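Custemville Adult Technical Program
Computer Teardown and Parts Recovery
Notes for Session 4: Drives, Caddies and Bare Boards
Instructor: Ambros Stöckli
Room 422, Saturday section

Last session we covered side panels, power supplies and cable removal. Tonight's reading on connectors is assumed. If you missed it, get the connector sheet from the shelf by the door before you start.

The machines for this session are retired office desktops from the Flustholm branch. They are mixed models, so the order of work below is a general one. Some cases have a drive bay that swings out, some have a bay that is fixed, and a few have both. Look before you pull.

Order of work

Power cord off, then hold the power button in for a few seconds. Lay the tower on its side with the open side up. Put on the wrist strap and clip it to bare metal on the chassis. Unplug the data cable and the power cable from the drive at the drive end. Pull on the plug and leave the wires alone. Then release the caddy and lift the drive out.

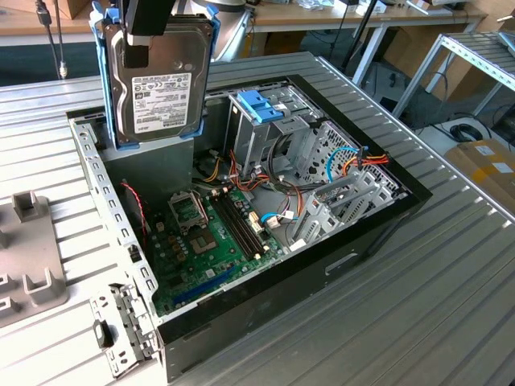
Caddies are the plastic carriers that hold a 3.5-inch drive in its bay. Most of them use no screws. The plastic flexes enough to come off the drive once the drive is out of the case, and small pins on the inside of the rails fit the side holes where screws would otherwise go. A light blue caddy like the one on the Toshiba drive runs along both long sides, so you spread one rail outward and tip the drive free from that side first. Lift straight up until the lower edge has cleared the rim of the case. Tilting early catches the connector end and can crack the plastic. Keep caddies with their case, and if one breaks, put it in the plastics bin and write "no caddy" on the case tag.

Handling the drive

Hold it by the sides. Do not press on the metal cover or touch the circuit board underneath. Set it down flat on the foam. Never stack bare drives.

Every drive gets logged before it goes anywhere. From the label, copy the maker, model number, serial number and capacity. Labels carry several barcodes and a lot of small print, and the serial number is usually marked S/N or Serial No. Copy it by hand and have your bench partner read it back. Zero and the letter O are the usual mistakes.

Logged drives go in the locked cabinet. We do not plug them in, and we do not read them. Wiping is done in Session 6 with the Clodine station.

Memory and processor

Memory comes out by pressing down the tabs at the ends of the slot. The module pops up by itself. Check that every slot is empty before you sign the tag.

For the processor, take off the heat sink first, release the lever, and raise the metal retention cover until it stands clear. Lift the processor straight up by its edges. On boards where the pins are in the socket, nothing may touch the pin field: no fingers, no cloth, no compressed air at close range. One bent pin usually means the board is scrap. Fit a plastic socket cap if there is one in the tray, then close the cover over it.

Fan wires should be tucked along the side of the case, away from the socket.

Tags and sorting

Bare boards that pass a visual check stay in their cases and go on the Sosa rack. Failed boards go in the gray tote. Steel brackets and blank plates are weighed together. The tote limit is 70 pounds.

Before next session

Read pages 2 through 9 of the packet and bring a completed log sheet. Students with case tag 504 still need to turn in the drive serial number.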